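I have started to clear my desk on a Friday afternoon, at the hour when nobody needs me. Before, I did it when the pile fell over. My friend Cecilia Agbenyega says that a table shows what you have been postponing, and I think she is right, although her own table is not much better than mine.

This time the subject is printed matter. I mean booklets, brochures, folded plans, the thick catalogues that you accept out of politeness and carry home. I like paper very much, so for me it is difficult. When I moved to Prostley I brought 2 boxes of it and I told myself I would sort them in July. It is long past July and the boxes have got company.

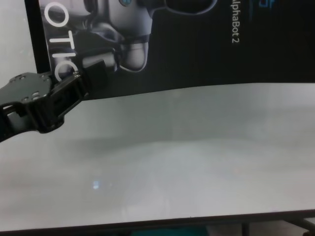 Filed under: Paper and desk

My method is simple and I took most of it from Tetteh Sulemana, who worked many years in a small print shop in Plurkau. First I empty the surface completely and wipe it. Then I bring the paper back one piece at a time, and each piece must be opened before I decide. If I only look at the cover I keep everything, because covers are made to be kept. A big picture on black is especially dangerous for me. It looks serious and expensive, and I feel it would be rude to throw it away.

So I open it, I read one page in the middle, and I ask if I would look for this page again. If yes, it goes in the grey folder. If I hesitate, it goes in a shoebox with the name of the month on the lid, and after one season the whole shoebox leaves the house. The rest goes to recycling the same evening.

I weighed the first bag on the kitchen scale and it was 1270 grams. The second was nearly 600. I was a little ashamed, but also pleased, and I wrote both numbers inside the cupboard door.

There was one surprise. Between two old price lists from Gaber I found the letter from my aunt that I was looking for since spring. She writes with a very soft pencil and the page had left a grey shadow on the list behind it. I kept the letter and also, I admit, the price list.
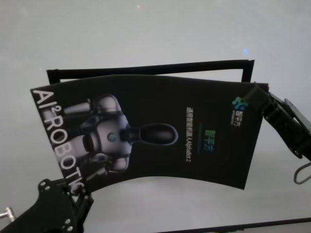

Storing the good ones is another question, and I have changed my mind about it. For years I stood booklets upright on the shelf like books, and they slowly bent in the middle. A thin cover has no strength by itself. You notice it when you hold a booklet by its sides, how the front arches at the top and sags at the bottom, as the black AI²ROBOTICS one does. On a shelf the same thing happens, only slowly. Tetteh told me to lay them flat, the largest at the bottom, and not more than 20 in a pile. Dark covers he puts face to face with a sheet of plain paper between, against rubbing. I bought a flat box from Trerex for this purpose — it was too deep, but I put a piece of cardboard inside and now it closes well.

I have also learned not to use rubber bands. They become sticky after some years and leave a brown line that does not come off. Cotton tape is better, tied loosely.

Cecilia asked if I will do the bookshelf next. I said perhaps, but first there is the drawer with the cables, and after it the drawer with the things that came out of the first drawer the last time.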